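Pendar bench cells » Setup and safety » Loose items on the table before enabling the hands

plismont_ops
Our draft rule says the cloth gets cleared to task objects only before the hands are enabled. Does anyone write down what counts as a task object? Ours just says "small items, 6 max."

torque264
We dropped the max. The sheet lists each item by name, and anything not on it comes off. Liquids need a closed cap.

Pundby_cell
Disagree on dropping it. Past a certain count the operator stops checking the list. Also, wrist straps and loops should be tied off or removed. A finger can catch one.

torque264
If the strap is part of the grasp task, tying it off changes the task. Lower the speed limit for that item instead.

Pundby_cell
Then put that in the sheet. Ours has no per-item speed column.

plismont_ops
What about the floor? Pomare's checklist has 900 mm clear on the operator side and nothing on cables.

mlk_bench
Cables are the bigger problem — power strips off the walkway, slack coiled, nothing crossing the yellow line. We recheck every 24 hours and at shift change. Table and floor should be separate sign-offs. Tape measure, tape roll, bottles and swabs all go under table. Strips and leads go under floor.
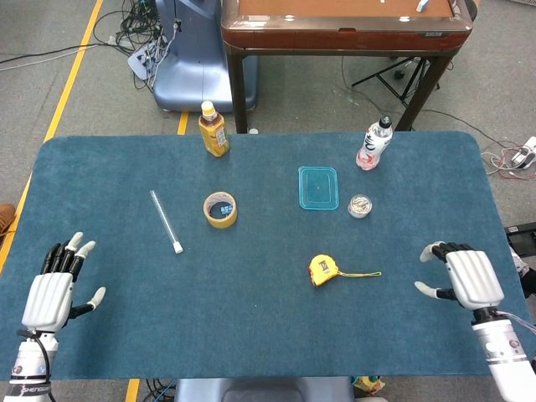 Page 2 of 6

torque264
Agree on separate sign-offs. Still no on the max.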